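Laskowska Asthma Support Group
Minutes of the November meeting

Present: Chibuzor Osagie (chair and minutes), eleven members, plus three first-timers who we were so glad to see!
Apologies: received from the Nurow branch, who had their own open evening.

The meeting opened at 7 pm.

1. Minutes of the last meeting
Agreed, with one fix. The spacer cleaning talk was given by the practice nurse from Adora, and the minutes had put it down to the pharmacist. Corrected and signed.

2. Peak flow diaries
This got the longest discussion of the night, and a really good one. Nine members kept a diary for the full month, morning and evening, and several brought theirs to pass around. One member noticed her evening numbers dipped every time she changed the cat litter and has now switched brands. Another found his readings were lower on Sunday mornings and couldn't work out the reason (suggestions ranged from the wood stove to choir practice). He will keep going through the winter and report back.

The group liked the paper version better than the app, mostly for the extra space to write notes. Chibuzor will print more with a wider comments column and a line for reliever puffs. Members were reminded that the diary is something to take to your own doctor or nurse, and please don't change your preventer dose on the strength of it without talking to them first.
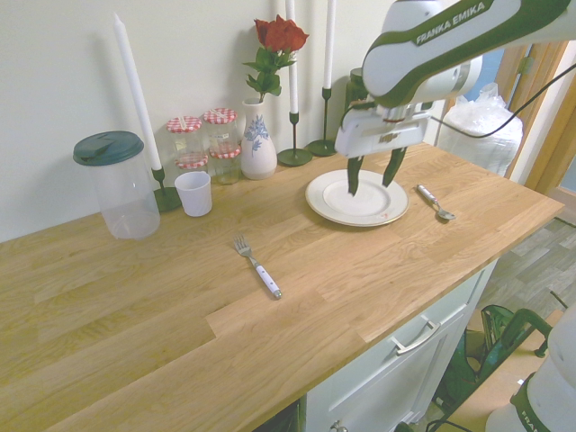 3. Breathing class
Wonderful turnout for the first four sessions, and people are already asking for more. The teacher is happy to carry on after the holidays, same time, with chairs for anyone who wants to stay seated. Two members said they had climbed the hill to the Brurnitz bus stop without pausing, which got a round of applause. Bring your reliever inhaler to class every week, even if you feel great.

4. Money
Balance at the start of the month was $2478. The sponsored walk brought in $600, less $45 for the permit and water, leaving us with $3033. Huge thanks to everyone who walked, and to everyone who stood at the crossings in that wind!

It was agreed to set aside $2000 for next year's hall rental and class fees. A proposal to buy a second demonstration set of inhalers was carried over until we have a price.

5. Cold weather
Short reminders, as requested by the new members: scarf over nose and mouth on frosty days, flu shots if you haven't had yours, and check the dose counter before you travel. Please also look at your written action plan. Four people in the room couldn't say where theirs was, and one was dated six years ago.

6. Any other business
Could whoever took home the blue folder of inhaler technique sheets please bring it back. Scented sprays and strong perfume are still a problem for some of us, so please leave them off on meeting nights.

The meeting closed at 8:40 pm. Next meeting in the same room, 7 pm, with the Adora nurse taking questions on hay fever.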